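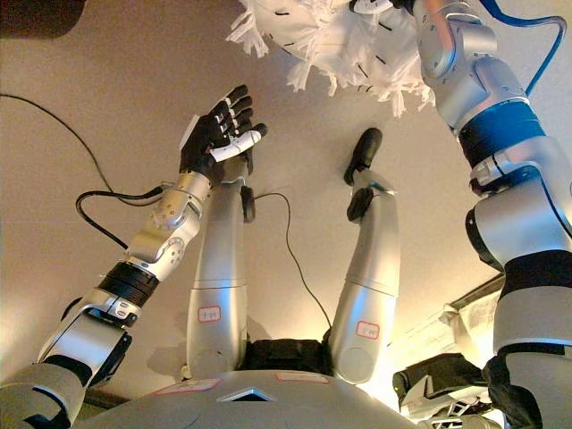

Hand raised, fingers spread.

How to put a chapbook manuscript in order

You have a stack of finished poems and want to send them out as one short book. These steps cover choosing the poems, ordering them and getting the file ready.

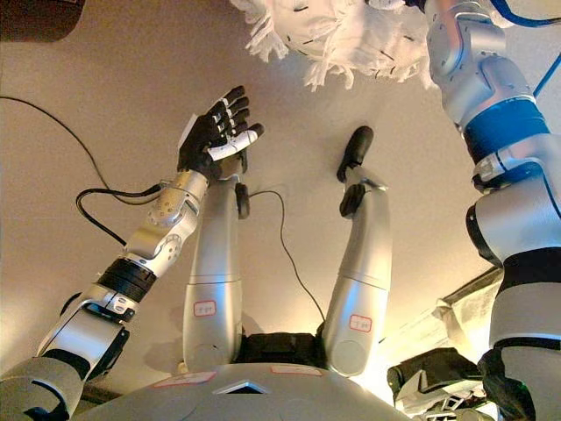
By Sun-ja Hwang
Posted 25 November 2025 in Craft Notes

Step 1. Print everything

Print every poem you might use, one to a page, single-sided. When I started my second chapbook I had 113 poems in the folder, and on a screen they all looked equally good. On paper I could tell which ones I kept skipping. Write the title at the top of each page in large letters so you can read it while standing up.

Step 2. Sort into yes, no and maybe

Read each poem once, out loud, and put it in a pile. Don't revise yet. If you stop to fix a line break you will be there all night. Where a poem has been published doesn't matter at this stage. A poem that found a home in Jidside years ago may still be wrong for this book.

Step 3. Look for repeats 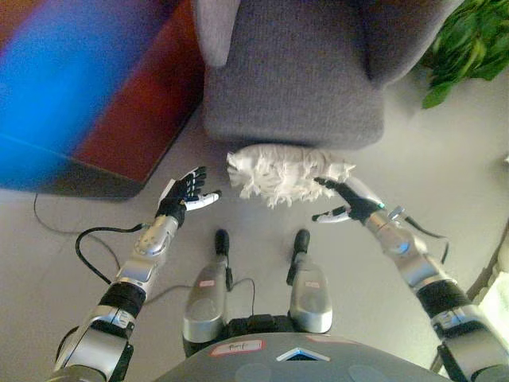 Poets have favorite words, and a chapbook is short enough that a reader will notice them. Go through the yes pile with a pencil and circle any image that turns up more than twice. If you find the same moon in five poems, keep it in the strongest two and go back to the object itself for the others. Try it with the white, shaggy thing on the floor in front of the gray armchair: a mop head, maybe, or a bundle of frayed cloth. "White" and "soft" are the first words that come, and you have probably used both already. "Frayed" and "tufts" give you more to work with. Write down six words for the object before you choose one.

Step 4. Pick the first and last poems

The opening poem should be easy to enter and should sound like you. Save the long one with footnotes for the middle. For the last poem, choose one that leaves something open – I usually look for a poem that ends on an action.

Step 5. Lay out the rest

Put the pages on the floor in rows and walk along them. Look at the last line of each poem and the first line of the next. If two neighbors make the same point,
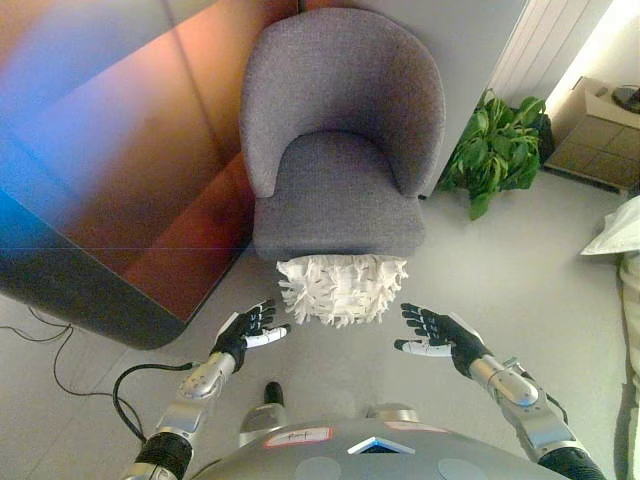

move one at least four pages away. Watch the shapes on the page too. Three skinny poems in a row read faster than you might want, and a prose poem between them slows things down. Number the pages in pencil before you pick them up.

Step 6. Format the file

Read the guidelines for each press and follow them exactly. Sillitz wants a cover page with no name on it. The Fuvonier contest asks for an acknowledgments page as a separate file. Use a plain 12-point font and start each poem on a new page.

Step 7. Wait, then read it again

I leave mine alone for two weeks. My last one was due in June, so I finished the order in May and still swapped two poems the night before.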